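Gwynne Workbench Oil, 38 oz can

Stock updated December 4, 2024

I started mixing this stuff for my own bench, then my neighbor Clodagh Gallagher wanted a jar, then her brother did, and now here I am with a shop page and a label printer that jams! Gwynne is a plain wipe-on oil and wax blend for bare wood tops. It goes on thin, it smells a bit like oranges for a day or so, and it leaves the wood looking like wood (no plastic shine, I can't stand that).

You don't need much. Shake the can, pour a little puddle, and push it along the grain with an old T-shirt. Leave it 23 minutes, wipe off whatever is still sitting on top, and go have lunch. I do two coats on a new top and one every April after that. 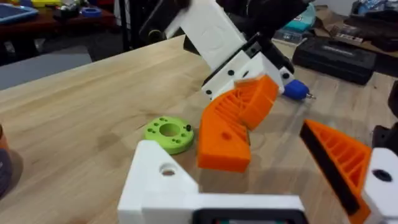

Light, pale-grained wooden bench top.

If your top is a light wood like that, get the Clear. The Amber is lovely on darker boards but it will warm up a pale one more than you might want, and sanding it back is a whole afternoon (ask me how I know). Nandini Chowdary in Brostham put Amber on a maple desk and loves it, so hey, your call.

One can covers 70 square feet with two coats. Please lay used rags out flat outdoors to dry and don't ball them up in the trash, because oily rags can heat up and catch fire. I put that on the lid too, in big letters.

What's in the box: one can, one lint-free cloth, and a card with my scribbled directions. The Hornby applicator pad is sold separately, and I'm out of those until the next batch comes in.

Will it stop glue from sticking? Mostly! Dried drips usually pop off with a plastic scraper. Superglue is another story.

Choose Clear or Amber at checkout. Orders ship from Brostham.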